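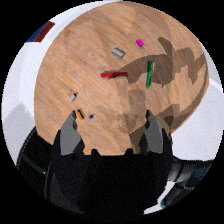 Learning to Lose at Squash

I took up squash at an age when most of my friends were taking up a good chair. My first game was at the Handmont courts, on a grey afternoon in December, against a bloke called Victor Mosoti who'd kindly offered to "have a hit". I lost 11-2. Then I lost 11-3, and I was so pleased with that extra point that I bought the coffees!

Squash is a strange sport to come to late. In tennis you can at least admire the view while you wait for the ball to come back. In squash you're locked in a box with the person who is beating you, close enough to hear that they aren't puffing. Victor never puffs. He stands in the middle of the court like he's waiting for a bus, and I run around him -- front corner, back corner, front corner again -- until my legs give up.

I was cranky about it for weeks. I blamed my racquet (a hand-me-down Multton with a grip the colour of old tea), I blamed my shoes, and one evening I blamed the lights. My husband suggested I might enjoy bushwalking.

What changed things was joining the Kinyua ladder, the club's bottom grade, where everybody is a bit hopeless in their own special way. I played a retired bus driver with a wicked lob and no backhand. I played a uni student who hit the ball so hard it usually came straight back to me. And I started noticing stuff. If I got my serve up high on the side wall, people had trouble with it. If I stopped trying to win every rally in one glorious smash, the rallies got longer and I quite liked being in them.

I still hate losing, mind you. I sulk for up to 20 minutes, generally in the car park. But I've stopped replaying every point in bed at night, and I now ask whoever has thrashed me what they'd have done in my place. Most people love being asked.

Victor and I play again next month. He's told me to watch his shoulder when he shapes for the drop shot, and I can't decide whether that's good advice or a trap.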